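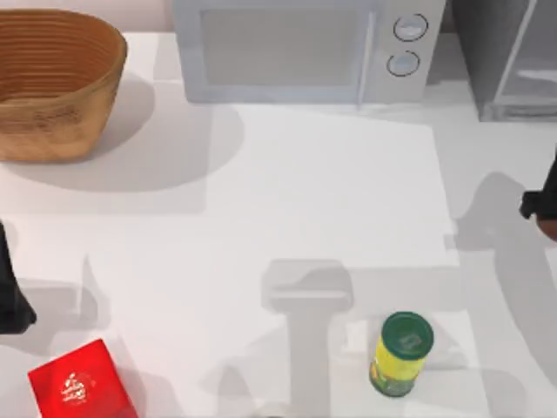 Banc d'essai virtuel Trillport
Pour comparer des pinces sur une table à deux bras, avant de commander quoi que ce soit

Réf. : Trillport, édition table de cuisine
Éditeur : Plendoteo
Disponibilité : téléchargement immédiat après commande
Fiche mise à jour le 2018-04-19

Choisir une pince sur catalogue, on l'a tous fait, et on l'a presque tous regretté au moins une fois. La course annoncée est bonne, le poids convient, la bride se monte sans adaptateur, et puis le premier objet un peu large arrive sur la table et les doigts viennent buter dessus. Trillport est né de cette contrariété très ordinaire. C'est un environnement de simulation prêt à l'emploi dans lequel vous montez la pince qui vous intéresse au bout d'un bras, ou des deux, et où vous lui présentez des objets de tous les jours pour voir comment elle s'en approche et par où elle peut les saisir.

La présente édition tourne autour d'une table de cuisine : un micro-ondes, un grand panier ovale tressé, une boîte cylindrique à couvercle vert, une boîte rouge, une assiette ronde de couleurs vives et d'autres choses encore, que vous pouvez déplacer, retirer ou dupliquer à votre guise. Le plateau est blanc et lisse. Nous l'avons voulu ainsi pour que les contours se lisent bien à l'écran, et les ombres portées des bras y restent visibles, ce que beaucoup d'utilisateurs apprécient au moment de régler une descente verticale (on s'habitue vite à surveiller l'ombre autant que la pince !).

Deux pinces livrées avec le banc

Pinto est la pince de référence, celle que nous conseillons de charger en premier. Ses doigts noirs à facettes se terminent en pointe, avec une base large, et elle se glisse volontiers entre deux objets rapprochés. Sur les prises fines, un bord ou une anse, c'est notre préférée. Elle demande en revanche un alignement soigné, et sur une surface courbe et lisse le contact est réduit à peu de chose : il faudra sans doute travailler l'angle du poignet.

Punine a des doigts plats et plus longs, garnis de patins dont vous réglez l'adhérence. Elle pardonne davantage les erreurs de position, elle tient mieux les cylindres, mais elle est encombrante, et nous préférons le dire tout de suite : dans un coin de table chargé, elle accroche. La charge simulée est limitée par défaut à 800 grammes pour les deux modèles, afin que les comparaisons se fassent à armes égales. Vous pouvez relever cette limite dans les réglages du contrôleur.

Vous pouvez bien sûr importer votre propre pince. Il vous faudra un modèle géométrique fermé, les axes de mouvement et l'effort maximal ; l'assistant vous guide pour le reste, y compris pour placer le repère de l'outil, étape que l'on bâcle facilement et qui fausse ensuite tout ce que l'on mesure.

Le cas du panier

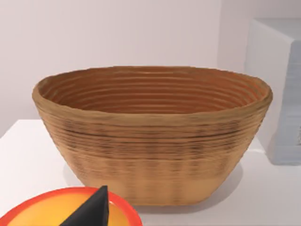 La rédaction Plendoteo

S'il ne fallait garder qu'un objet pour départager deux pinces, nous garderions celui-là. Un grand panier évasé, plus large en haut qu'à la base, oblige à choisir entre le bord et la paroi, et ces deux choix ne mènent pas du tout au même programme. Par le bord, un seul bras peut tenter sa chance, à condition que l'ouverture des doigts soit supérieure à l'épaisseur du bourrelet, lequel est arrondi et un peu irrégulier. Par la paroi, on passe presque toujours à deux bras, un de chaque côté, et la pente extérieure complique l'appui.

Il y a aussi la question du voisinage. Avec une assiette devant et une boîte blanche en retrait sur la droite, l'approche se prépare autrement que sur une table dégagée. Notre conseil, qui vaut ce que valent les conseils, est de commencer avec les objets serrés, puis d'en retirer un à la fois – on comprend ainsi lequel gêne vraiment, et il arrive que ce ne soit pas celui que l'on croyait.

Pour la texture tressée, une précision utile : les anneaux visibles sur le panier relèvent du rendu, tandis que le frottement se règle à part, dans la fiche de l'objet. Si vous comparez Pinto et Punine, gardez la même valeur pour les deux et notez-la quelque part. Nous recevons régulièrement des courriers perplexes qui se résolvent par cette seule vérification.

Caméras et contrôleur

Les points de vue se placent librement. Nous fournissons une vue plongeante sur l'ensemble du plateau et une vue rapprochée, plus basse, bien commode pour surveiller la pointe d'un doigt. Le contrôleur accepte une commande en position ou en effort, bras par bras, et chaque essai peut être rejoué à l'identique depuis son fichier de départ.

Contenu de la livraison
Scène de cuisine et bibliothèque d'objets
Modèles Pinto et Punine, réglages modifiables
Contrôleur pour deux bras
18 essais préparés, avec leurs positions de départ
Guide de prise en main en français
Licence pour six postes
12 mois de mises à jour

Bon à savoir avant de commander

Trillport aide à écarter les mauvaises idées et à affiner les bonnes, mais une pince qui se comporte bien à l'écran mérite tout de même un essai sur du matériel réel, avec vos objets et votre éclairage. Les matières souples, torchons ou sachets, ne sont pas prises en charge dans cette édition. Elles sont prévues pour celle du mois d'août, et les clients dont la période de mise à jour court encore la recevront sans supplément.

Pour un devis, indiquez-nous le nombre de postes, le modèle de vos bras et, si vous le pouvez, les deux ou trois objets qui vous donnent du fil à retordre. Nous répondons en français ou en anglais, et nous lisons les pièces jointes.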